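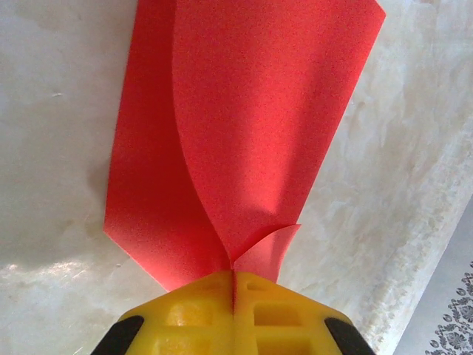

종이처럼 얇고 잘 휘는 물체를 다루는 정책은 물체의 상태를 몇 개의 숫자로 적을 수 없다는 문제에서 출발한다. 상자나 컵은 위치와 자세를 알면 나머지가 따라오지만, 종이는 한 점을 집는 순간 나머지 부분의 모양이 함께 변한다. 손목 카메라로 보면 이 점이 분명하다. 노란 손가락 사이에 물린 지점에서 붉은 주황색 종이가 좁게 모였다가 위로 퍼지고, 왼쪽의 납작한 부분과 오른쪽의 솟아오른 부분이 긴 S자 모양의 경계로 나뉜다. 같은 종이인데도 빛을 받는 쪽은 색이 훨씬 옅다. 이번 강의에서는 이런 관측을 입력으로 받아 다음 동작을 내는 모방학습 방법을 다루고, 그 가운데 접촉점 기준 표현을 쓰는 Gusten 방식을 자세히 본다.

강의 자료 > 로봇 조작 특론 > 변형체 조작 > 접촉점 기준 모방학습

변형체 조작 강의 노트: 손목 시점 시연과 접촉점 기준 표현

배포일 2025년 10월 23일

0. 읽기 전에

이 노트는 강의에서 판서로 설명한 내용을 정리한 것이다. 행동 복제의 기본 손실 함수, 강체 변환의 표기, 합성곱 신경망의 기본 구조는 이미 배운 것으로 본다. 확산 기반 정책은 다음 주제에서 따로 다루므로 이번에는 출력부를 단순한 회귀로 두고 설명한다. 표기는 다음과 같다. 시각 t의 손목 영상은 I_t, 그리퍼의 자세와 벌림 정도를 묶은 값은 q_t, 동작은 a_t, 종이를 물고 있는 지점의 영상 좌표는 c_t로 쓴다.

1. 문제 설정

작업은 평평한 면 위의 종이 한 장을 집어 든 뒤 정해진 모양으로 놓는 것이다. 목표 모양은 영상 한 장으로 주어진다. 정책은 매 시각 I_t와 q_t, 목표 영상을 받고 a_t를 낸다. 종이의 삼차원 형상은 주어지지 않으며 추정하도록 요구하지도 않는다.

강체를 다룰 때는 물체 자세를 먼저 추정하고 그 위에서 계획을 세우는 순서가 자연스럽다. 종이에 같은 순서를 적용하려면 먼저 형상을 추정해야 한다. 그런데 한 시점의 영상에는 접혀서 보이지 않는 면이 있고, 종이에 무늬가 없으면 어느 부분이 어느 부분에 대응하는지 찾기 어렵다. 격자 모형을 영상에 맞추는 방법도 있으나 초기값에 민감하고, 말린 부분이 생기면 국소해에 잘 빠진다. 그래서 형상을 명시적으로 복원하지 않고 영상에서 동작으로 바로 가는 방법이 연구되었다. 이 방법은 구현이 간단한 대신 무엇을 배웠는지 확인하기 어렵다는 약점이 있다.

종이는 거의 늘어나지 않는다. 면 안에서의 신장은 무시할 수 있고 변형은 대부분 굽힘으로 나타난다. 이 성질 때문에 한 점을 움직였을 때 나머지가 따라오는 방식에 제약이 생긴다. 천은 같은 조건에서 작은 주름이 많이 생기지만, 종이는 큰 곡면 하나로 휘는 경우가 많다. 과제에서 천용 기법을 그대로 가져온 답안이 종종 보이는데, 주름의 개수나 방향을 특징으로 쓰는 기법은 종이에서 정보량이 적다. 한 번 꺾인 종이에는 자국이 남는다는 점도 다르다. 자국이 남은 종이는 그 선을 따라 먼저 휘므로 이전 시도의 이력이 다음 시도의 동역학에 들어간다.

2. 왜 손목 시점인가

고정 카메라는 작업면 전체를 본다. 종이가 어디에 있는지, 목표 위치까지 얼마나 남았는지를 알기에 좋다. 그러나 집는 순간에는 팔과 그리퍼가 종이를 가리는 일이 잦다. 손목 카메라는 시야가 좁고 계속 움직이지만 손가락과 물체가 만나는 곳을 가까이에서 본다.

손목 시점에는 쓰기 좋은 성질이 하나 더 있다. 그리퍼가 영상에서 거의 같은 자리에 나타난다. 위 사진에서도 그리퍼는 아래쪽 가운데에 있고 양쪽에 검은 부품이 대칭으로 놓여 있다. 카메라와 그리퍼의 상대 위치가 고정되어 있다면 이 배치는 팔이 어디로 가든 유지되고, 변하는 것은 손가락의 벌림과 물린 물체, 그리고 배경이다. 따라서 그리퍼를 기준으로 영상 좌표를 잡으면 팔의 절대 위치에 덜 의존하는 표현을 얻는다.

단점도 적어 둔다. 첫째, 목표 위치가 시야에서 사라지는 구간이 있다. 둘째, 작업면의 반사가 문제를 일으킨다. 밝고 매끈한 면은 번들거리는 영역을 만들고 팔이 움직이면 그 영역도 따라 움직인다. 사진의 왼쪽 아래에도 반사로 하얗게 날아간 부분이 있다. 종이가 흰색이었다면 이런 영역과 종이의 경계를 나누기가 더 까다로웠을 것이다. 셋째, 종이가 높이 들리면 영상의 많은 부분을 차지하여 배경으로부터 얻는 움직임 단서가 줄어든다.

3. Tuseo 시연 자료

실습에서 쓰는 Tuseo 자료에는 시연 1,000개가 들어 있다. 한 시연은 종이에 접근하는 것에서 시작해 놓고 물러나는 것으로 끝난다. 각 시연에는 손목 영상, 그리퍼 자세, 벌림 값, 성공 여부가 저장되어 있다. 영상과 자세는 저장 주기가 다르므로 시각 도장을 보고 맞춰야 한다. 가장 가까운 자세를 그냥 골라도 돌아가기는 하지만, 빠르게 움직이는 구간에서는 어긋남이 커진다. 위치는 선형 보간, 회전은 구면 보간을 쓰는 것을 권한다.

시연 가운데 402개에는 접촉점 표시가 있다. 표시는 종이가 손가락 사이로 들어가는 지점 하나를 영상 위에 찍은 것이다. 손가락 끝의 중심을 찍은 것이 아니므로 주의한다. 두 점은 대체로 가깝지만, 종이의 모서리를 비스듬히 문 경우에는 차이가 난다. 표시가 없는 시연도 행동 복제에는 그대로 쓸 수 있다.

학습과 검증을 나눌 때는 프레임 단위로 섞지 말고 시연 단위로 나눈다. 한 시연의 이웃한 프레임은 거의 같은 영상이어서, 프레임 단위로 나누면 검증 오차가 실제보다 훨씬 낮게 나온다. 같은 종이를 여러 번 쓴 시연도 한쪽에 몰아넣는다. 자료의 목록 파일에 종이 식별 번호가 적혀 있다.

4. Gusten 방식

4.1 기본 정책

기준이 되는 정책은 단순하다. 손목 영상과 목표 영상을 각각 인코더에 넣고, 나온 특징을 q_t와 이어 붙여 다층 퍼셉트론으로 동작을 예측한다. 손실은 시연 동작과의 차이이다.

L_bc = Σ_t || a_t − π(I_t, q_t, I_goal) ||²

동작은 그리퍼 좌표계에서의 작은 이동과 회전, 그리고 벌림 명령이다. 기준 좌표계를 베이스로 잡으면 같은 모양의 접기라도 종이 방향에 따라 전혀 다른 동작값이 되어 자료를 많이 요구한다.

4.2 접촉점 기준 자르기

Gusten 방식의 첫째 변경은 입력에 있다. 영상 전체를 넣는 경로는 유지하고, 접촉점 c_t를 중심으로 잘라낸 조각을 넣는 경로를 추가한다. 두 경로의 인코더는 가중치를 공유하지 않는다. 전체 영상은 종이가 크게 어떻게 휘었는지를 담고, 조각은 물린 곳의 상태를 담는다.

조각에서 중요한 것은 물린 지점 바로 바깥의 작은 말림이다. 사진에서는 그리퍼 바로 위에 작은 조각 같은 부분이 오른쪽 위로 말려 올라와 있고, 윗변이 얇은 호를 그린다. 전체 영상을 줄여서 인코더에 넣으면 이 정도 크기의 구조는 흐려지기 쉽다. 그런데 종이를 놓을 때 어느 쪽으로 튀어 벌어질지는 이 부분의 형태와 관련이 크다. 넓은 면의 모양이 비슷해도 물린 곳이 다르면 놓은 뒤의 결과가 달라질 수 있다.

접촉점은 작은 예측망으로 얻는다. 출력은 열지도이고 표시된 시연만으로 학습한다.

L_c = − Σ_u H(u) log Ĥ(u)

여기서 H는 표시 지점을 중심으로 한 정규화된 가우스 분포, Ĥ는 예측 열지도에 소프트맥스를 취한 것이다. 실행할 때는 Ĥ의 최댓값 위치 대신 기댓값을 쓴다. 최댓값은 프레임마다 튀기 쉽고, 자르는 위치가 튀면 조각 인코더의 출력도 흔들린다. 다만 봉우리가 여럿이면 기댓값이 엉뚱한 중간 지점에 놓이므로, 분산이 정한 값을 넘으면 직전 위치를 유지한다.

종이를 아직 물지 않은 구간에는 접촉점이 없다. 이때는 손가락 사이 중앙의 고정 좌표를 대신 쓰고, 접촉 여부를 나타내는 이진값을 정책 입력에 더한다. 이 값을 빼먹으면 접근 구간에서 손가락이 일찍 닫히는 현상이 자주 생긴다.

4.3 밝기 변화에 대한 일관성

둘째 변경은 보조 손실이다. 종이가 휘면 면의 방향이 달라지고 밝기와 색도 달라진다. 이 음영은 굽힘에 관한 유용한 단서여서 무조건 지우면 손해다. 반면 조명 자체가 바뀌어 영상 전체의 밝기가 달라지는 것은 동작에 영향을 주지 않아야 한다. 그래서 영상 전체에 같은 밝기 변환 g를 적용한 것과 원본의 특징을 가깝게 한다.

L_s = || f(I_t) − f(g(I_t)) ||²

g는 영상 전체에 고르게 작용해야 한다. 영역마다 다른 변환을 쓰면 면 방향에 따른 음영까지 무시하도록 배우게 된다. 실습 코드의 증강 모음에는 무작위 지우기와 국소 대비 조절이 기본으로 켜져 있는데, 이번 실습에서는 국소 대비 조절을 끈다. 색상 회전은 종이 색이 다양한 경우에 도움이 되지만 배경의 색도 함께 돌아간다는 점을 기억한다.

전체 손실은 다음과 같다.

L = L_bc + λ_c L_c + λ_s L_s

λ_s를 크게 잡으면 특징이 상수로 수렴하는 쪽으로 끌린다. 행동 복제 손실이 이를 어느 정도 막아 주지만, 학습 중에 특징의 분산을 함께 기록해 확인한다.

5. 평가 절차

평가는 Qureshi 절차를 따른다. 정책마다 100회 시행하고, 종이의 초기 방향은 미리 뽑아 둔 목록에서 차례로 가져온다. 비교하는 모든 정책이 같은 목록을 써야 한다. 시행이 끝나면 종이의 윤곽과 목표 윤곽의 겹침을 재고, 정해진 기준을 넘으면 성공으로 본다. 종이가 찢어지거나 작업면을 벗어나면 겹침에 관계없이 실패이다.

꺾인 자국이 남은 종이를 계속 쓰면 뒤에 평가한 정책이 불리하거나 유리해진다. 절차서에는 정책을 번갈아 시행하도록 되어 있고, 눈에 띄는 자국이 생기면 새 종이로 바꾸도록 되어 있다. 교체한 시점은 기록표에 적는다.

성공률만 보고하면 어디서 실패했는지 알 수 없으므로 단계별 기록도 남긴다. 접근, 집기, 들기, 놓기로 나누고 실패가 처음 드러난 단계를 적는다. 원인이 앞 단계에 있더라도 이 표에는 드러난 단계를 적고, 원인에 대한 해석은 본문에 쓴다. 채점자가 둘 이상이면 먼저 각자 적은 다음 맞춰 본다.

6. 결과의 해석

강의에서 보인 비교에서 접촉점 경로를 추가한 정책은 기본 정책보다 놓기 단계의 실패가 적었다. 접근 단계에서는 차이가 뚜렷하지 않았다. 접촉 전에는 조각 경로에 새 정보가 거의 없으므로 예상한 결과이다. 들기 단계의 차이는 초기 방향에 따라 달랐고, 이 시행 수로는 결론을 내리기 어렵다.

일관성 손실의 효과는 조명을 바꾼 조건에서 나타났다. 학습 때와 같은 조명에서는 있으나 없으나 비슷했다. 논문에서 보조 손실의 효과를 읽을 때는 평가 조건이 학습 조건과 같은지 먼저 확인한다.

접촉점 예측이 틀린 경우를 따로 보면, 종이와 비슷한 색의 물체가 작업면 가장자리에 걸렸을 때와 반사가 손가락 근처까지 왔을 때가 많았다. 무늬 있는 천이 시야 구석에 들어온 시연에서는 오차가 늘지 않았다. 접촉점은 늘 손가락 근처에 있고 예측망이 이 위치 편향을 배운 것으로 보인다. 이 해석이 맞는지는 영상을 옆으로 밀어 넣어 보면 검사할 수 있다. 위치 편향에만 기대고 있다면 예측이 그리퍼를 따라가지 않을 것이다.

남는 한계는 다음과 같다. 접촉점 하나로는 넓게 물린 경우를 표현하지 못한다. 양쪽에서 잡는 작업에는 접촉점이 2개 필요하고, 두 점 사이의 종이가 팽팽한지 느슨한지를 추가로 알아야 한다. 미끄러짐도 다루지 못한다. 종이가 손가락 사이에서 조금씩 빠져나올 때 영상 좌표의 접촉점은 거의 그대로인데 종이 위의 물린 위치는 변한다. 이를 다루려면 이웃 프레임의 움직임이나 촉각 신호가 있어야 한다.

7. 실습

실습 코드는 Prandell 저장소의 변형체 폴더에 있다. 자료 경로는 설정 파일에서 바꾸고, 불러오기 부분은 고치지 않는다.

가. 기본 정책을 학습하고 검증 오차를 시연 단계별로 그린다. 전체 평균 하나만 제출하면 감점한다.

나. 접촉점 예측망을 학습한다. 오차가 큰 프레임을 골라 예측과 표시를 겹쳐 그리고, 오차의 원인을 분류한다. 표시가 잘못된 프레임이 있으면 시연 번호를 적는다. 자료를 직접 수정하지는 않는다.

다. 조각의 크기를 바꿔 가며 다시 학습한다. 너무 작으면 말림의 방향이 보이지 않고, 너무 크면 전체 영상 경로와 겹친다. 적당한 크기가 단계마다 다른지 살핀다.

라. 국소 대비 조절을 켠 것과 끈 것을 비교한다. 차이가 없더라도 결과를 싣고, 난수 초기값을 바꿔 반복했을 때의 퍼짐을 함께 적는다.

보고서에는 설정 파일과 학습 곡선을 첨부한다. 로봇 시행은 선택 사항이며, 하려면 비상정지 교육을 먼저 이수해야 한다. 시행 중에는 종이를 손으로 바로잡지 않는다. 바로잡은 시행은 무효로 적고 같은 초기 방향으로 다시 한다.

8. 용어

행동 복제: 시연의 관측과 동작을 지도학습으로 맞추는 방법. 실행 중 오차가 쌓이면 시연에 없던 상태로 벗어난다.

변형체: 힘을 받아 모양이 변하는 물체. 이 노트에서는 종이처럼 얇은 판 모양의 것을 가리킨다.

접촉점: 종이가 손가락 사이로 들어가는 지점의 영상 좌표. 종이 위의 좌표와 구분한다.

열지도: 영상의 각 위치가 찾는 지점일 정도를 나타낸 배열.

다음 주제는 확산 기반 정책이다. 이번 실습의 인코더를 그대로 쓰고 출력부만 바꾸므로 학습한 가중치를 보관해 둔다.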